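Mugs and cups in the dish rack: upside down flat, or tilted?

Posted in Kitchen & Washing Up

Shakuntala Saxena
Moved into a smaller place in April and there is no dishwasher, so everything gets done by hand and left to drain in a wire rack on the worktop. I have never had one before and I seem to be using it badly. Plates are fine if I remember to put them in straight after rinsing. It is the mugs that annoy me. If I stand them upside down on the worktop they leave a ring and the inside is still damp hours later. If I put them in the rack they slide about and end up at an angle, with a little pool of water caught in the dip round the base.

The worktop is a marble-pattern one and I am not sure what it is made of, as the landlord does not know either. There is already a dull patch by the sink from the last tenant and I don't want to add to it. I have a tray somewhere from my old rack but it is 50 cm long and hangs over the edge.

So should mugs be flat or tilted, and do they go in before or after the plates? I wash up for two, normally at about 8 in the evening, and I would like to put it all away before bed.

3 replies, sorted by most helpful

Nosipho Xaba
Tilted, if your rack will hold them. A mug standing flat on its rim on a smooth surface seals itself, so the steam and drips have nowhere to go. On wires there is a gap underneath whichever way it sits, but a bit of a lean helps as well. The pool on the base is a separate matter and depends on how deep the hollow is. Some of mine hold a teaspoonful and some hold nothing. I wipe the bad ones with the corner of a tea towel when I've finished and forget about it.

As for the order, I do mugs and glasses first while the water is clean, then cutlery, then plates, then pans. The mugs go in the front of the rack, where the wires are lower and I can reach them, and the plates go in behind. If you fill the back with mugs you have to lift plates over them, and that is how I chipped a nice one.
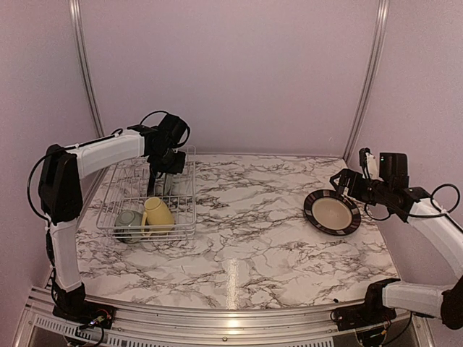
Yellow mug on a tilt at the front of the rack, grey-green cup upside down next to it, plate with a patterned rim out on the worktop side.

With squat cups you can get away with less of a tilt, but don't let one sit inside the rim of another. They stick together and you will be there with hot water trying to part them. Handles I turn outwards. It makes no difference to the drying but you can pick them up without knocking anything.

Leave a space between plates too. If yours have a wide rim they need more room than you think, so try every second slot.

On the worktop, find out what it is before you put anything on the dull patch. If it is real stone then keep vinegar and limescale remover well away from it. Laminate is a lot more forgiving. In either case put something under the rack and dry underneath it once a day.

Tanveer Lashari
Just dry them with a towel. Takes two minutes.

Sarahí Robles
Agree with most of what Nosipho says, but I would not bother with the tray at all if it doesn't fit. An overhanging tray tips when you lean on the end and then the water goes down the front of the cupboards. I use a folded microfibre towel under the rack and swap it each morning. I had a Drendine drying mat before that, and it was fine, but it took so long to dry out that it started to smell. The towels can go in with the normal wash.

If you do want a tray, look for one with a lip on three sides and the open side pointing at the sink. Raise the far end slightly. I used a folded bit of cardboard to find the right height and then swapped it for a couple of stick-on rubber feet.

Also, rinse the mugs in hotter water than you wash in. They dry much quicker. With two people's washing up from 8 o'clock, mine would be ready to go in the cupboard by half past nine, apart from anything with a deep base.

Shakuntala Saxena
Thank you all. Mugs at the front and a towel underneath, I will try that tonight. Still no news from the landlord about the worktop so I am leaving the patch alone for now.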